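Narrow fingers or wide fingers for mugs and plates? (two-arm sim setup)

Pauline Hartley
Posted November 2019 in Grippers & End Effectors

Trying to pick a finger shape before we order real hardware. Two arms in sim, table with dishes, black two-finger grippers both sides.

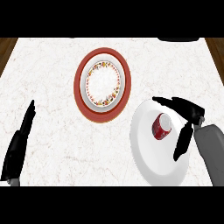 The long tapered fingers came with the arm model and I never questioned them until now. Task is pick up a mug, set it on a plate, let go, back off. Upright mugs are fine. Mugs on their side are not – I get a good looking close, then the mug rolls out as soon as the arm lifts. Same controller, same gains, same approach height.

So far I ran 1000 tries with the narrow fingers and got 746 clean lifts. Swapped in the wide padded fingers from the Flundholm set and it's better on lying mugs, but now it bumps the plate rim on the way down and sometimes shoves the whole plate. Haven't got a fair number for those yet, my reset script was broken for half of it and I only noticed after.

What I want to know:
Is wide vs narrow even the right thing to compare, or is this friction settings?
Does anyone run diffrent fingers left and right?
Would a wrist camera help or is overhead enough?

Budget is 4000 dollars for grippers, both arms together. Decision is due in January.

3 replies

Charoen Chareonsuk
Friction first. Before you compare any fingers. Most default fingertip materials in sim are way too slippery or way too sticky and either one will give you a wrong winner. Set the pad and mug values from something you measured. Cheap way – put the real mug on a strip of the real pad, tip it until it slides, write down the angle. The tangent of that angle is your number.

Then check the contact shape. If the mug is one convex hull it's a closed lump. No hollow inside, and the handle gets filled in too, so you can't pinch the wall and anything you learn about fingers reaching into it is junk. Break it into pieces and run again.

After that, same start poses for both finger sets. Save them to a file, don't reseed. I did a finger test at Hanside with 1315 saved poses and the ranking flipped compared to the random version, becuase one set had just drawn easier mugs.

On the rolling: look at where the pads touch. If they close above the middle of the mug it gets squeezed down and out. Lower the grasp a little before you spend anything. With a plate underneath you don't have much room, so tapered tips do have a point there. Wide pads need clearance on both sides and a raised rim eats it.

Wrist camera, yes, if you can afford the cable mess. From overhead the gripper covers the mug right when you need to see it.

Vichien Sitthichai
just get the wide ones. we use Fodley pads on everything and never had a problem. rubber is rubber

Kamonchanok Mahawong
Would not go with "just get the wide ones" if there are plates involved. Thin flat stuff is where wide pads are worst, you can't get under a rim with them. If plate pickup is on your list later, keep that in mind now.

We do run different ones left and right. Narrow on the left for plates and cutlery, wide short ones on the right for cups. Works ok. Downsides: handovers get fussy, and you can't mirror your data from one arm to the other anymore. That second one cost us more than expected – it was half our training set.

Middle option is narrow fingers with a soft sleeve. The Ratanaporn sleeves fit most tapered tips, slide on, a bit of tape at the base. Adds a few mm and a lot of grip. They do wear through at the tip so order spares. No idea how to model them well in sim, I just raised friction and made the contact a bit softer, close enough for us.

Also log failures by type and not only pass/fail. Rolled out, hit the plate, missed, dropped late. Your 746 doesn't say which of those the rest were and the fix is different for each.

Pauline Hartley
Ok the mug was a single hull. Embarassing. Splitting it up now, then saved poses for both sets, then I'll look at sleeves. Charoen – is the tilt angle thing still fine if the pad is soft and sort of squishes?

Charoen Chareonsuk
Fine for a first number. Do it again with some weight in the mug and see if it moves much.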